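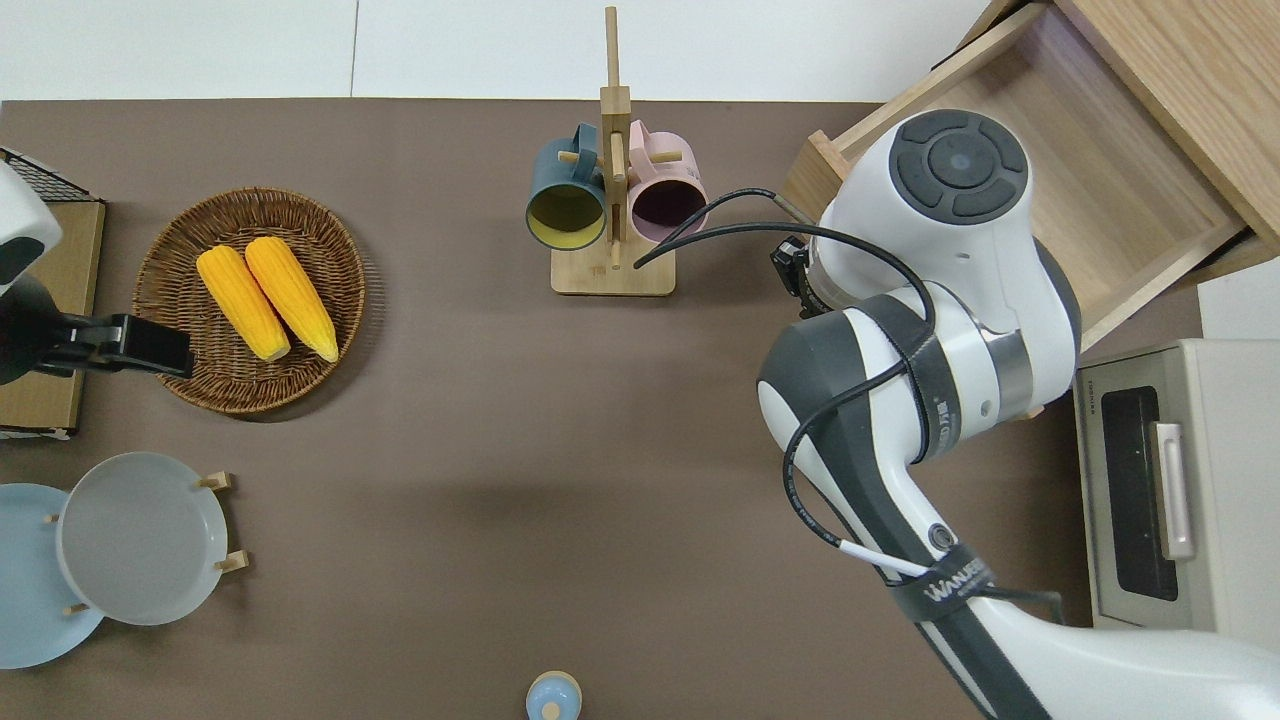 ## Horta comunitária: o milho vem aí e a lista de sementes também

As sementeiras de milho-doce começaram na segunda metade de abril, nos talhões do lado do poço. Quem ainda não semeou está a tempo, desde que o terreno tenha sido cavado e estrumado. A terra esteve fria até meio do mês e as primeiras linhas, feitas cedo demais, nasceram com falhas. A Rukhsana Mughal voltou a semear as dela e já se vê diferença.

Para os sócios novos, recordamos que o milho deve ser semeado em quadrado, com pelo menos quatro linhas curtas lado a lado. Uma linha única e comprida poliniza mal e dá espigas com poucos grãos. Três sementes por cova, a dois ou três centímetros de fundo, e desbaste quando as plantas tiverem um palmo. Deixem espaço para passar com a mangueira.

Este ano temos duas variedades no armário das sementes: a Cliris, amarela e precoce, e a Utetti, mais tardia, que aguenta melhor o vento. A Cliris foi a que mais se colheu no verão passado. A Utetti ficou com as folhas roídas em dois talhões, mas as espigas vieram inteiras. Os pacotes custam 4 euros e pagam-se na caixa junto à porta. Escrevam o nome e o número do talhão no caderno.

O feijão de trepar pode ir para a terra ao pé do milho quando este chegar ao joelho. A abóbora também, mas só nos talhões grandes, que nos pequenos acaba sempre por invadir o vizinho. No ano passado houve reclamações por causa disso e o regulamento passou a prever que as ramas fora do limite sejam cortadas.

## Água

O contador marcou um consumo alto em abril, e uma parte foi da torneira do fundo, que ficou a pingar. O Conall Keane mudou a anilha e a torneira está boa. Continua a regra de regar antes das dez ou depois das seis. O depósito de 100 litros ao lado da estufa é para regadores; não liguem mangueiras.

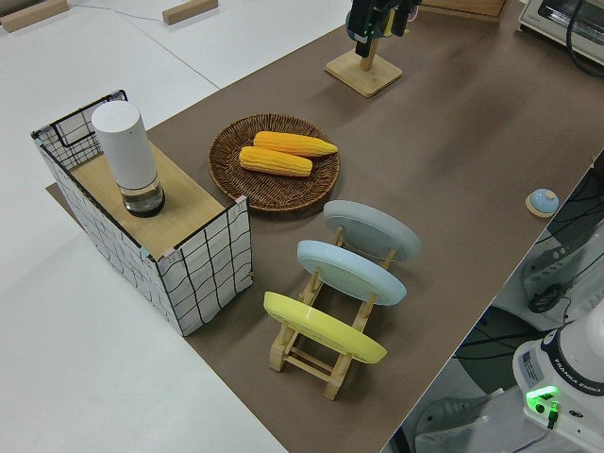
## Avisos curtos

- A inscrição para a encomenda de estrume fecha a 30 de abril de 2024. Há 13 sacos reservados e o fornecedor, a Coughlan, só entrega a partir de 21.
- O talhão do Peadar Costello fica livre em maio. Os interessados devem falar com a Rohani Kusuma, que tem a lista de espera.
- A enxada de cabo curto e o ancinho verde não voltaram ao barracão. Quem os tiver, por favor devolva.
- O compostor da esquerda está cheio e fechado até ao outono. Usem o da direita, sem cascas de citrinos nem restos cozinhados.
- Há caixas de ovos vazias na estufa para quem quiser fazer sementeiras de alface.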